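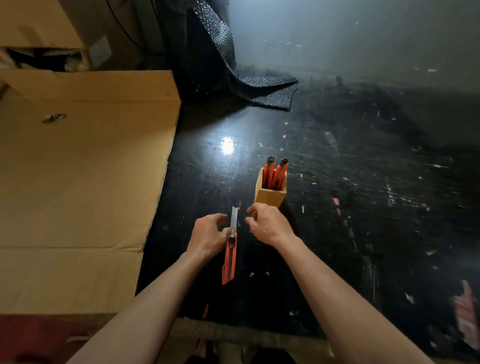
August, Friday, 4.20 pm

Site model for the Pritchard Lane inquiry. Baseboard finished, contours up to the old railway cutting. The council's latest plan moves the settlement boundary 2 mm east at our scale, so the whole of Grumov Farm is now out of the green belt and I have to re-cut two layers. Trilok says 2 mm won't show. Trilok hasn't met the residents' association.

Scale stays at 1:2000 for the wide model and 1:200 for the access junction. Colleen asked if we could do the lot at 1:200. I worked out how long the table would need to be and left the figure on her desk.

Housing blocks: the application says "up to 200 dwellings", which is planner for 200. The layout drawing shows rather fewer, and the drainage report seems to have been written for another field altogether. I've blocked in what's on the drawing and pencilled a query in the margin for Aleksandra, who is going through the appendices and has stopped answering when spoken to.

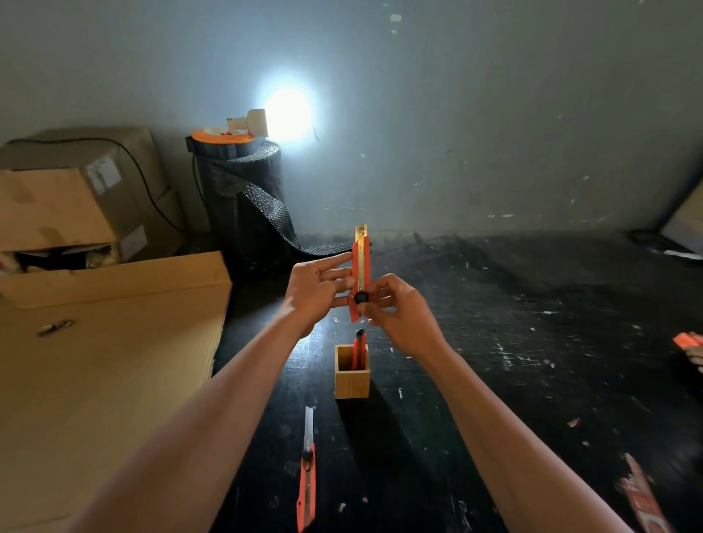

Trees still to do. The survey goes up to tag 2581 but the numbering starts wherever the last surveyor left off, so don't go ordering foliage by it (Garnet). The oak by the Donar Road entrance has to be in the right place to the millimetre, as it has a preservation order and the proposed visibility splay goes straight through it. The highways note calls this "a minor conflict". I have given the oak its full spread.

Glue: the new stuff lifts off the grey card if you hurry it. Go back to the old tin for the cutting and the embankment. Darlene's spray mount is fine for paper roads, provided you get them right first time. I didn't, hence the slight kink at the Onura roundabout. Several people who drive it tell me that's accurate.

Still open:
Re-cut layers 4 and 5 to the new boundary.
Ask the council which footpath line they mean, the one on the map or the one people walk.
Removable piece for the school site, as that's still "aspirational".
Labels. Colleen wants "Area D" and the parish want the field's name. Making both, on pins.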